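Ticket: Inventory count wrong after sync, Murkine showroom
Product: Plidar stock software
Status: Resolved

Problem as reported: The item list on the Murkine tablet shows 28 chairs in stock. The main office screen shows 44. Both say the last sync was successful. No error message on either side.

Steps tried
Logged out and back in on the tablet. No change.
Cleared the local cache and ran a full sync. It stopped at 2000 records and reported success.
Ran it again on a wired connection. Same result, stopped at 2000.
Checked the catalog size in the office. There are 3000 records, so the tablet is missing the last third.

Opened the listing for the gray chair with the white pillow, one of the affected items. Photos load fine on both devices, so the fault is in the record sync and the media server is OK.

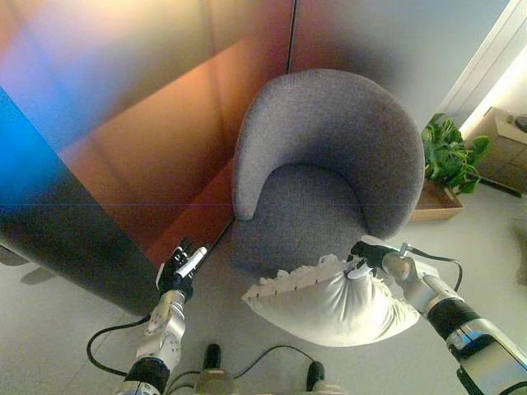
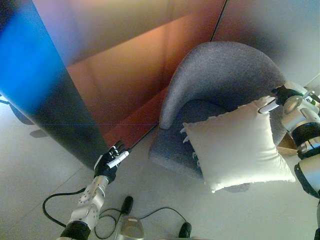
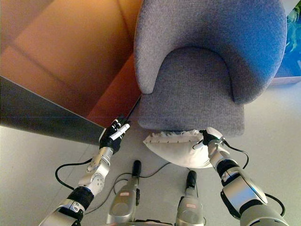

Page last changed: 5th January

Cause: The Bastari connector has a row limit in its settings file. It was set to 2000 when the connector was installed and the catalog was smaller. When the limit is reached, the connector closes the job and marks it complete – no warning is written to the log.

Fix: Open the connector settings, find max_rows and set it to 0 (no limit). Save, restart the connector service, then run a full sync from the tablet. A quick sync will not pick up the missing rows.

Result: All 3000 records came through. Chair count is 44 on both screens.

Still open: The Melnychuk warehouse uses the same connector version. Its catalog is under the limit for now, but the setting should be changed there too. A request for a proper warning message was sent to the vendor in December – no reply yet.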